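Courtois Releases Findings From Tabletop Chore Study at Hesthorpe

HESTHORPE, July 24, 2022 — Courtois today published the first results of its tabletop chore program, a study of how well two-armed machines can carry out small household and shop-floor jobs. The short answer in the report is that they can do some of them, slowly, and that clearing a table is still harder than lifting a box.

The program collected 2665 demonstrations in which a person works through a chore using a pair of hand-held grippers. The recordings are used to train a control model, named Dornel, which then attempts the same chores on a fixed two-armed machine. Tasks cover sorting, wiping, stacking, opening and closing lids, and putting small items where they belong. 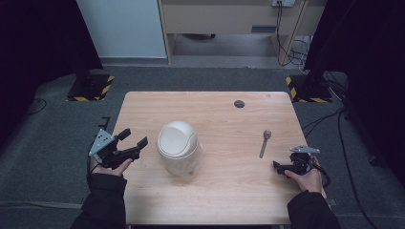
Household Manipulation Group, Courtois

The group chose ordinary objects on purpose. A spoon on a flat table is thin, shiny and hard to get under. A small bin with a swing lid adds a second problem, as the lid moves when touched and does not stay where it was put. A person deals with both without thinking. A machine has to plan one hand around the other.

"Most of what we measured was contact," said Meinir Probert, who leads the group. "Finding the spoon is a solved problem in our setup. Picking it up by the handle without pushing it across the table is where the attempts are lost."

Dornel was tested on 29 chores, with 900 scored attempts in total. An attempt counted as complete only if the chore was finished with no help and nothing was dropped. The report sorts failures by cause. Poor grasps on thin metal objects form the largest group, followed by lids that swung back before the second hand was clear. Sorting and stacking of rigid items gave the best scores.

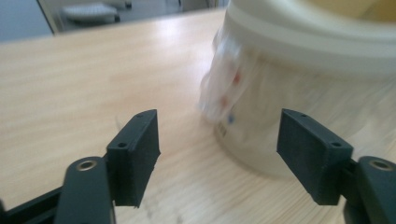

Soft plastic remains a separate difficulty. Bags and film change shape when held, and a model trained on one fold does not do well with the next. The report lists bag handling as not ready for use and makes no forecast for it.

Dirkel, which packs spare parts for small appliances, took part as the shop-floor partner and supplied the task list for its packing benches. "We wanted to know which jobs to hand over and which to leave alone," said Velimir Trajkovski, operations manager at Dirkel. "We would consider 2 of the jobs on our list now — the tray stacking and the parts sorting. The rest stay with the bench staff."

Courtois does not plan to offer a household product on the basis of these results. Speed is one reason. Dornel was slower than a person on every chore tested, and the report treats this as acceptable for overnight bench work but poor for a kitchen.

The next phase will repeat the full chore list with new tables, new lighting and objects that were not used in training. Usman Kakakhel, who designed the scoring method, will run the tests. Results are due in April.

The report and scoring sheets are available from Courtois on request.

Press contact: Eleri Rowlands, Courtois, Hesthorpe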